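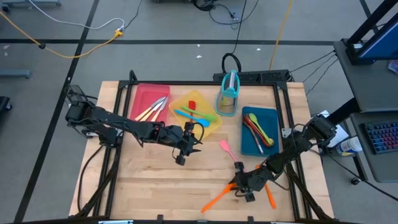
Progress report: Shared Kitchen Utensil Project
Reporting period: April to June 2018
Prepared by Cledwyn Pumphrey for the Tutance small grants desk

You asked last time for fewer adjectives and more news. I will do my best.

Where we are

The utensils are being sorted by tray, and the trays are sorted by color, a system chosen after the labels came off in the dishwasher for the second time. Knives go in the red tray. Spatulas go in the yellow one. The teal tray is officially for spoons and in practice for anything with a handle that people were tired of holding. I had hoped to report that this tray had been brought under control. It has a green spoon and a yellow spoon in it, bowls together at one end, and a fan of red and orange handles that I would describe as a work in progress.

The knives are the success story. Three of them, pale wooden handles all at the same end, blades all pointing the same way. Before the grant they lived in a drawer with the birthday candles and had to be approached with caution.

The spatulas are nearly there. Red, green and light blue are in the yellow tray. The pink one is on the table, along with two orange utensils still waiting for a decision. I have raised the pink spatula in both of our planning meetings. There is a school of thought that it is a baking item and belongs to the Bomano cupboard. There is another school of thought, mine, that it is a spatula.

The tall clear container with the teal lid stays beside the yellow tray for the time being. It takes up less room standing than it did lying down in the old arrangement, and I have been asked to stop moving it.

Money

We have spent $2,056 to date. The largest item was the replacement cupboard fronts, followed by drawer liners. Trays came to $128, including the one that was returned for being the wrong shade of teal, a matter on which feelings ran higher than I expected. There is $63 left in the line for small equipment. I would like to keep it there until we know whether the Zudon unit needs new hinges.

What slipped

The inventory sheet was due in April and is half done. It stalled at "spoon, serving" versus "spoon, large." The Saber Street kitchen has offered us a copy of theirs, and I plan to accept it and change the heading.

The second training session for new kitchen users was moved to next quarter. The first one ran long, mainly on the subject of whether knives may be put away by people who did not use them. They may.

Next quarter

Finish the teal tray, and split it in two if the long handles still won't lie flat.
Settle the pink spatula.
Complete the inventory.
Fit the hinges, or report back that we didn't have to.

No change is requested to the budget or the end date. If you are planning a visit, mornings are best, before lunch has been cooked and the system tested.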